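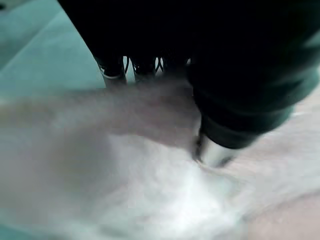 Linen and Bedding Sort, Ristdale Hall

The October sort of donated sheets, covers and curtain lengths. We opened the side doors at 8 on Sunday and had over 565 pieces folded and on the shelves by mid-afternoon. Last year's total was 1,135, but that took two weekends.

Pale cloth and sheeting went through first, before the coloured bedding. Crumpled pieces were shaken out and refolded in quarters.

Raili Harju and Eino Mustonen did the labels – blue for single, grey for double, white for anything that needed measuring.

Curtains were kept apart at the kitchen end. Lempi Ahonen has the list of lengths if your group is after a particular size.

Torn pieces were cut down for rags and bagged for the Stirumow workshop. Margus Lūse drove 2 loads over after lunch.

Pick-up is from the side door, weekday mornings. Please bring your own bags. Woollen blankets will be sorted separately, so hold on to those for now.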